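Trindade Coffee Service
Open position: Office Coffee Route Attendant

Job number: 3947
Location: Delance warehouse and customer sites in the metro area
Hours: 39 per week, early shift
Reports to: Gervásio Prado, Route Operations
Positions open: 2
Applications close: May 21, 2023

About the job

Trindade supplies coffee, tea, cups and related goods to offices, clinics, print shops and small factories. We also clean and restock the brewing equipment that we place with our customers. A route attendant drives one of our vans, visits a set list of customers, and keeps their coffee stations stocked, clean and in working order.

We are hiring for two routes. The Lisus route covers mostly office buildings near the river and has a lot of stops close together. The Vindero route has fewer stops, longer drives, and larger orders. Applicants may state a preference. We will try to go along with it, but we can't promise it, and attendants are expected to learn both routes so they can cover each other during vacations.

The work is steady and physical. Most of the day is spent on your feet or behind the wheel. You will see the same customers every week and most of them will know you by name before long. If you like a regular schedule and don't mind an early start, this may suit you.

What you will do

Load the van at the Delance warehouse using the pick list for the day. Check the list against what is on the cart before you leave the dock.

Drive the route in the order given, unless a customer has asked for a change in arrival time.

Restock coffee, tea, sugar, stirrers, lids and cups at each stop. Rotate older stock to the front.

Empty the grounds bins and drip trays, wipe down the brewers and counters, and run the cleaning cycle on the machines that are due for it.

Replace water filters on the schedule printed inside each machine door.

Enter deliveries and returns on the handheld and get a signature where the account calls for one.

Report broken equipment to the service desk. Attendants handle small fixes such as gaskets, hoses and jammed chutes. Anything electrical goes to a technician.

Take customer requests and pass them on to the account office the same day. You are not expected to sell, though you should be able to answer simple questions about what we carry.

Return empties and unsold stock to the warehouse, clean out the van, and fuel it for the next morning.

What you need

A valid driver's license and a driving record our insurance carrier will accept. A commercial license is not required.

The ability to lift cases of up to 50 pounds many times in a shift, with or without a hand truck. Several buildings on the Lisus route have no freight elevator.

Basic reading and math in English, enough to follow a pick list and check an invoice.

A food handler card, or willingness to get one during your first month. We pay the fee.

Clean habits. You will be handling things people drink from, in their own break rooms, often while they are standing there.

Helpful but not required

Past work in delivery, vending, catering, a cafe or a warehouse.

Some skill with hand tools.

A second language. Spanish and Portuguese are both used on our routes.

Hours and schedule

The shift starts at 5:30 a.m. at the warehouse. Most days end by early afternoon. The week comes to 39 hours of paid time, and the lunch break is unpaid. Overtime is occasional and usually falls in the week before a long holiday, when customers stock up. It is paid at time and a half.

We do not run routes on major holidays. There is no regular night work.

Pay and benefits

Pay is hourly and depends on experience. The range for this job is posted at the warehouse office and will be given to every applicant before the first interview. You do not have to tell us what you earned at your last job.

Attendants receive 11 paid vacation days in the first year. Sick leave is separate. Health and dental coverage begins after 60 days. We supply shirts, a jacket and a hand truck, and we pay part of the cost of work shoes once a year. Coffee for home use is sold to staff at cost.

Training

New attendants spend their first weeks riding with someone who already knows the route. You will start with loading and restocking, then move on to cleaning cycles and filters. You will take the van out alone once you and the person training you both agree that you are ready.

There are two classroom mornings as well. One covers food safety and the other covers the machines we place most often. Both are paid.

You will also learn our range of cups, lids and sleeves. Customers order by short names ("the small black," "the tall white") and the pick list uses item codes, so matching one to the other takes some practice. Small paper cups are ordered mostly for espresso machines and tasting counters. 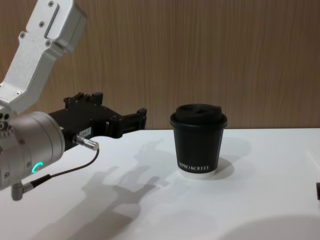

How to apply

Send a short letter and a list of your past jobs to the Trindade hiring desk, or drop them off at the Delance warehouse office between 8 a.m. and 2 p.m. Put job number 3947 at the top. A formal resume is fine but is not needed. Paper application forms are available at the front counter.

Please include:

Your name, phone number and the best time to call
The route you prefer, if you have a preference
The earliest date you could start
Two people we may call who have worked with you

Do not send copies of your license or Social Security card with the application. We will ask for those only if we make an offer.

What happens next

Gervásio Prado reads all applications for route jobs. Applicants we would like to meet will get a phone call first, which takes 15 minutes or so. After that there is one interview in person at the warehouse, followed by a paid half day on a route. The half day lets you see the work before you decide. Wear closed shoes and bring water.

We check driving records and references before making an offer. Everyone who applies will get an answer by mail or phone, including those we do not hire.

People who applied for the warehouse opening in April and would like to be considered for this one do not need to fill out new forms. Call the office and ask to have your application moved over.

If you need a change to any part of the hiring process because of a disability, tell the person who calls you, or leave word at the warehouse office. Trindade is an equal opportunity employer.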